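12/1/19 – laundry task, teleoperation, second session

Efraín on the controls, I kept the log. Same start as before: basket on the floor in front of the lower machine, door open, robot in front. Goal for the day was 6 clean demonstrations of picking from the basket and loading the drum. We have 2 that I would keep.

The bending is still the slow part. Efraín must lower the knees first and then the waist, otherwise the head comes too near to the upper door. I asked him to make a short stop above the cloth before closing the gripper, so that the segments are easier to cut later. 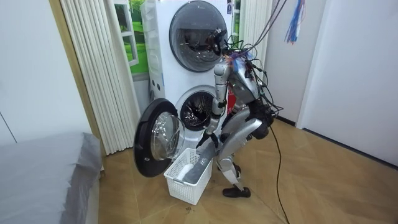

Recording was at the usual settings, 300 seconds maximum for one episode. Two episodes reached the limit and were closed automatically, I marked them as bad. In one more the Wadow software lost the left hand tracking and we had to calibrate again.

Natanael thinks we should teach the bend by hand, with the joints soft, and use remote control only for the arms. I am not sure – in May we tried this on the Duggan task and the two parts did not join well. But it costs one morning to test.

To do: ask Estitz for the new glove straps. Rename the files from today, I wrote the wrong task code. Efraín wants the pedal moved closer to his chair.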